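分类:行政后勤 / 茶水间与耗材 / 已解决工单
5月 行政支持组 整理

工单标题:三层茶水间白色台面出现环状水痕,纸杯底部渗漏

状态:已关闭
优先级:中
涉及区域:三层茶水间取杯台、临窗长桌
涉及耗材:Gerkora 纸杯(彩色混装),Tamden 台面清洁剂

问题描述

报修人反映,临窗长桌的白色桌面连续多日出现浅褐色圆环,直径与纸杯底部接近,普通湿布擦拭后仍有残留。同一时期有人反映纸杯装热饮后底部发软,放置一段时间后桌面潮湿。两个现象最初分别登记,后合并到本工单处理。

报修时附带的信息:圆环集中在桌面靠墙一侧;易拉罐饮料放置处也有环状痕迹,但颜色较浅,可擦除;取杯台上没有发现同类痕迹。

环境与耗材情况

纸杯由 Gerkora 供货,每箱1000只,灰色、黄绿色等几种颜色混装。到货后存放在茶水间下柜,与清洁用品同柜不同层。下柜靠近水槽,柜门密封条有一处脱落,此前未登记。

台面清洁剂为 Tamden 浓缩型,由保洁人员现场稀释。稀释比例按瓶身标签执行,未留存记录。本次排查前,茶水间没有固定的清洁剂更换周期。

排查过程

第一步,区分痕迹来源。在桌面上划出三块区域,分别放置装热咖啡的纸杯、装冷水的纸杯、刚从冰箱取出的易拉罐,各静置30分钟。结果:装热咖啡的纸杯下方出现浅褐色圆环,装冷水的纸杯下方无明显痕迹,易拉罐下方为冷凝水,擦干后无残留。冷凝水与褐色圆环的成因由此分开,易拉罐一项不再跟进。

第二步,检查纸杯。从下柜已开封的一箱中取36只,逐只装热水测试。其中一部分在杯底接缝处出现湿斑,位置都在底片与杯壁的卷合处,杯口卷边无异常。湿斑与颜色无对应关系,灰色和黄绿色均有。随后从库房未开封的一箱中取同样数量,按相同方法测试,无湿斑。

第三步,检查存放条件。下柜底板用手触摸有潮感,外包装箱底部纸板变软。已开封箱的塑料内袋未扎口。判断为纸杯在柜内受潮,杯底接缝强度下降,装热饮后渗漏。该判断与第二步两箱对比的结果一致。

第四步,检查台面。褐色圆环用清水擦拭无效,用中性洗涤剂擦拭后变浅,用 Tamden 按标签比例稀释后湿敷再擦,基本去除。此前湿布擦拭无效的原因是咖啡渍干结时间过长,台面涂层未见损伤。
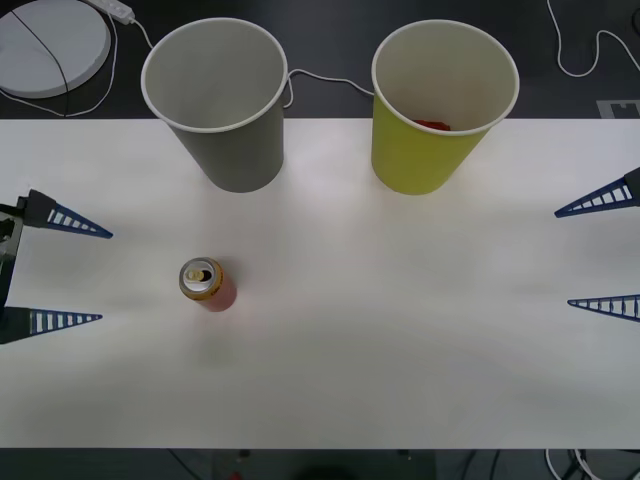

杯底接缝的检查方法需要统一,否则不同人员的测试结果无法对比。目视检查时,先从上方看杯内底部,再将杯子翻转看卷合处。彩色杯的内壁颜色较浅,从杯口向下看,底部有无杂物比较容易判断,黄绿色那只杯底的红色小物件从杯口就能看见一部分。凡杯内有物件的一律先取出,再装水测试,避免把物件带入的水分误记为渗漏。杯子应直立放在白色台面上,相互留出间隔,易拉罐单独放置,与待测纸杯不得相贴,以免冷凝水流到杯底。测试用水温度以饮水机热水档为准,不另行加热。装水量统一到杯口卷边以下两指。

补充测试

按上述方法重新测试一轮。受潮箱中再取若干只,湿斑出现时间早晚不一,较早的在装水后几分钟内即可用纸巾测到,较晚的接近测试结束。未开封箱仍无湿斑。将受潮纸杯在干燥房间敞开放置一夜后复测,湿斑减少但未消失,因此不建议晾干后继续使用。

另测了 Jestlow 杯垫一种,吸水型,放在渗漏纸杯下方可避免桌面留痕,但杯垫本身会染色,需单独清洗。杯垫只作为过渡措施,不作为解决方案。

误判记录

排查初期曾怀疑台面涂层老化,并向家具供应商 Cronin 提交过询问。对方要求提供台面编号及购入时间,编号为181,已从资产表中查到并回复。第四步完成后涂层问题排除,该询问已撤回,未产生费用。

另有一次将圆环归因于热水温度过高。核对饮水机设定值,与上季度记录相同,排除。

处理措施

1. 下柜已开封的一箱纸杯全部停用,改作分装干货、文具等非饮用用途,箱体外侧贴“非饮用”标签。
2. 纸杯移至上柜存放,开封后内袋扎口。下柜只放清洁用品。
3. 下柜密封条已更换,底板擦干后敞开通风一天,复查无潮感。
4. 临窗长桌的圆环已全部处理。残留较深的两处重复湿敷一次。
5. 保洁人员稀释 Tamden 后在瓶身标注稀释时间,当天用完。

复查结果

措施执行后一周,长桌未出现新的褐色圆环。取杯台、上柜检查正常。从上柜正在使用的箱内抽测纸杯,未见湿斑。易拉罐冷凝水痕仍有出现,随手擦干即可,不作为故障登记。

遗留事项

上柜容量有限,放不下两整箱,第二箱暂存库房,由领用人按需登记。下柜底板潮气来源尚未完全确认,水槽下方接头目测无滴漏,已转物业工单跟进,本工单不再更新该项。

如再次出现杯底渗漏,请在新工单中注明纸杯所在柜位、箱子开封时间及所装饮品的冷热,并保留问题纸杯,不要丢弃。

工单关闭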